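Sorting task, head camera only: does the fixed view help?

vi_loan
Trained the two-basket sorting policy on 167 demos. Head camera only: 11 of 12 trials. Adding the fixed side camera: 12 of 12. I read that as a gain from the second view.

Bristetstead
One trial out of 12 is noise. Same start poses in both arms?

vi_loan
Yes, same 12 layouts. The miss was a regrasp on the tape roll.

flunia3108
Disagree with Bristetstead in part. Paired layouts make it a better test than it looks. I'd still want more trials before claiming anything. How much of the item does the hand hide in the head view?

Bristetstead
Paired or not, one discordant pair tells you nothing. Report both numbers and drop the word "gain".

vi_loan
Fair, I'll reword. On occlusion, side camera first, then head camera, same setup. In the head view the arm covers part of the banana and some of the lettering on the table.
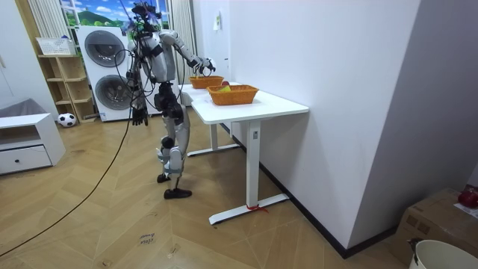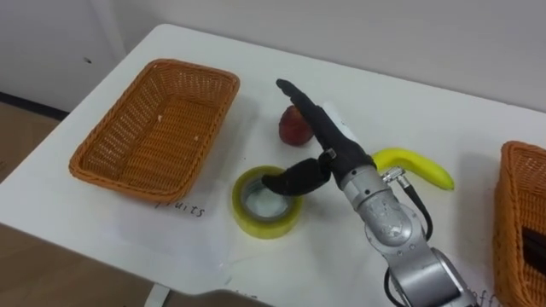

Re: hand occlusion and labels

flunia3108
Then the basket labels could be a confound. Does the policy read them or just memorize left and right? Swap the baskets and rerun.

vi_loan
Swap run is queued. Thảo Bạch has the checkpoint.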